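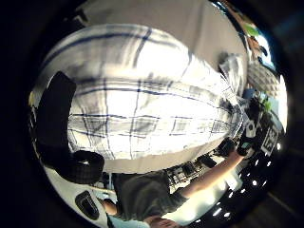
Hestden Book Reviews

A collection of newspaper and magazine reviews of memoirs and autobiographies, with hand-made labels

What this is

Hestden is a set of 1,017 book reviews, all of them of memoirs, autobiographies or published diaries. Each review has been typed up or cleaned from a scan, checked against the printed page, and given a small number of labels. The set was put together for people who study how life writing is received: what reviewers quote, how much of a review is plot summary, and how often the reviewer talks about the author as a person instead of the book.

It can also be used for text classification and for summarising, though it is small for either job.

Where the reviews came from

The reviews come from 17 periodicals. Most were weeklies or the book pages of regional daily papers. Two parts of the set have their own names, and you will see them in the file paths:

Plidana: reviews from daily and weekly newspapers. Usually short, often several books to one piece.
Bautista: reviews from literary magazines and quarterlies. Longer, nearly always one book, sometimes two by the same author.

Where a newspaper piece covered several books, we cut it into separate records and kept the shared opening paragraph with the first. The field shared_intro is set to yes on every record cut from such a piece, so you can put them back together using piece_id.

Interviews with authors were left out, as were extracts and obituaries that mention a memoir in passing. Reviews of novels that the publisher called autobiographical were left out too. There was some argument over books sold as memoir and later admitted to be partly made up. They are in, with the label disputed.

Files

reviews.csv has one row per review, with the text in the last column.
books.csv has one row per book. Several books have more than one review.
labels.csv holds the labels from both readers before they were settled.
guide.txt is the labelling guide as the readers had it, including the crossings-out.

Fields in reviews.csv

review_id: a number, never reused.
piece_id: the printed piece the review was taken from.
book_id: matches books.csv.
part: plidana or bautista.
year: year the review was printed. The month is given only where the page shows it.
translated: yes if the reviewer was working from a translation. Left blank when we could not tell.
translator_named: yes or no. Blank if translated is blank or no.
verdict: warm, mixed, cool or none.
text: the review.

Labelling

Every review was read by 2 readers working apart. They marked the verdict, then went through the text paragraph by paragraph, marking each one as summary, quotation, judgement, background or anecdote. A paragraph could have more than one mark. Where the readers differed they met and settled it, and the settled mark is the one in reviews.csv or in the paragraph table inside guide.txt.

Verdict was the hardest field. A good many reviewers praise the life and say very little about the writing. The guide tells readers to label what is said about the book, so a review that admires a war record for six paragraphs and then calls the prose flat is marked cool. Some users will disagree with this. The first-round labels are there if you want to do it another way.

Paragraph marks came from the Sinier scheme, which had ten categories. We merged them to five after a trial in April, when the readers kept mixing up "scene-setting" and "background".

Known problems

About 10 reviews have a line or two missing where the page was torn or bound too tightly. The gap is shown as [gap].

Accents in names were lost in the first scan of Plidana. Most have been put back by hand, but French and Polish surnames still need care.

Book titles are given as the reviewer printed them. When a book came out under different titles in Britain and America, books.csv has both, in title_a and title_b.

The set leans heavily towards memoirs by writers and politicians. Sporting and stage memoirs were reviewed less in these periodicals, and when they were it was often in a round-up of a sentence or two each. Pieces under 60 words were dropped, so they are thinner here than they were in print.

Reviewers' names are not included. Please don't try to add them from other sources and pass the result on under this name.

Use

Free for teaching and research. The review texts remain with their owners, so do not reprint them whole. Short quotation with the periodical and year is fine. If you change the labels, say so and give your version a different number.

Changes

Version 2: shared openings now kept with the first record; verdict "none" added; 17 duplicate records removed.
Version 1: first release.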